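Flukside Woven Bedspread, Red and Green Floral
Bremthorpe Home / Bedroom / Bedspreads

A white bedspread with a large floral pattern woven in dark red, olive green and cream.
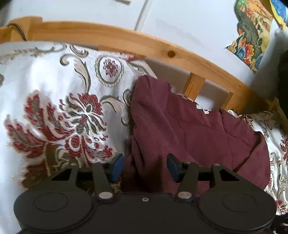 Product details

The pattern is woven into the cloth and not printed on top. Large flowers with feathery red petals are set among scrolling vines in grey-green and cream. Between them are round medallions, each with a small red rosette inside a scalloped border. The motifs are big, so the pattern shows best on a bed with few cushions or throws on it. A plain maroon blanket or sheet picks up the red in the petals.

The spread is medium weight. It works alone in warm months and as a top layer over a comforter from October to March. Edges are hemmed on all four sides, and the corners are square.

Sizes
Twin, Full/Queen, King. Measure your bed with the mattress and any topper in place, then see the size chart. If you are between sizes, choose the larger one.

Care
Wash before first use. Machine wash cold on a gentle cycle, with like colors. The red yarn may give off a little color in the first wash. Tumble dry low or line dry. Expect up to 8 percent shrinkage in length, already allowed for in the listed sizes. Warm iron on the reverse side if needed. Do not bleach.

Matching items
Flukside pillow sham, sold singly
Ranville flat sheet, maroon
Ranville bed skirt, cream

Shipping and returns
Orders leave our Contreras warehouse within 10 working days. Unwashed bedspreads can be returned in the original bag. Sale items can be exchanged for another size while stock lasts. For hotel and guest house orders of 10 or more, use the trade form for a quote.

Stock note
This pattern is made in runs of 3000. Shades can differ slightly from one run to the next, so order shams and spread together.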